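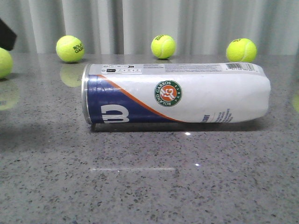
Every June somebody shows me a demo and tells me housework is solved. This year it's Lernus, and the chore is tidying up. OK. Start with tennis balls on a granite counter and the can lying on its side. My kid would have them packed before I finished asking, if bribed.

For a machine it's a pile of small problems. Balls roll. So does a can on its side, on a counter that shiny. You have to stand it up before you drop anything in, and the hole is barely wider than the ball.

Canow posted a clip of theirs doing a job like this. 11 minutes, sped up, with 2 cuts. I'd like to see what happened in the cuts.

The reply I always get is "it'll learn, it's only had 2,000 tries." Fine. I had a dishwasher from Değirmenci that needed zero tries.

Shop floor is a different story, I'll give them that. Same part, same tray, same spot all day. Vomeck has been selling that for years and it works. My kitchen has never been the same spot two days running.

Show me one take at normal speed on a Saturday with the dog in the room. Then we can talk price.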